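Speaker notes, regional aviation breakfast, Mon 15 March
Talk: Who pays for the thin routes?

Morning everyone, grab a coffee, I'll start while people find a chair. (Check the clicker first. Last time it skipped two slides ahead and I had to talk backwards.)

So, Flekell Air and Hulme Regional. You've all read that Flekell wants a minority stake, and you've all heard a different number. I'm going to stick to what's been lodged, and leave the gossip for the break.

Slide 2. Flekell flies jets between the capitals. Hulme flies turboprops to places most of Flekell's passengers couldn't find on a map, and I say that with love, I grew up in one of them! Hulme carried 469 passengers a day out of Vivel in December, its best month on that run, and it still lost money on the early departure.

Pause here. Ask who's been on the early departure. Expect groans.

Slide 3, the money. The stake comes with a loan, and people keep lumping the two together. The loan pays for engine overhauls. The stake buys two board seats and a codeshare. If you're a council with a runway to look after, the codeshare is the bit to read, twice, with a highlighter.

Why? Connecting bags and connecting fares. Right now if you fly Hulme into the city and miss your Flekell flight, you're buying a new ticket. Under a codeshare you get rebooked. Tell the story about my sister and the wedding, keep it short.

Slide 4. Trilok Dhillon ran the slot figures for me and I owe him lunch. Hulme holds 296 weekly slots at the main airport, and a good chunk of them are at times Flekell would dearly love. Hulme says it has no plans to hand any over. Fine, but get it in writing. I'd want a floor on regional slots for the life of the loan.

Slide 5, the other bidder. Zuvitz Leasing has been sniffing about too. Different animal altogether: they'd want the aircraft, then lease them back.
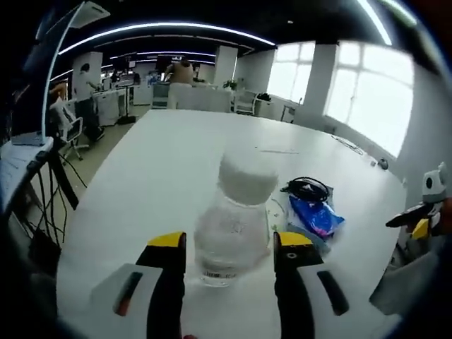

Sale and leaseback gives you a lovely lump of cash and then a bill every month, whether the seats are full or not. Belmiro Baptista is in the room, he's been through one of these, so throw to him if he's willing (ask him beforehand this time).

Slide 6, fares. Roughly 800 residents answered the Vivel survey. Price came second, reliability came first, and I reckon that'd be the same in most towns out our way.

If I'm running late, drop the fuel slide and go straight to questions. Likely ones: does the regulator have to approve it (yes, and no date set yet), will the lounge stay open (no idea, sorry), and what happens to the Sunday service.

Leave the contact slide up. Parking tickets get validated at the front desk.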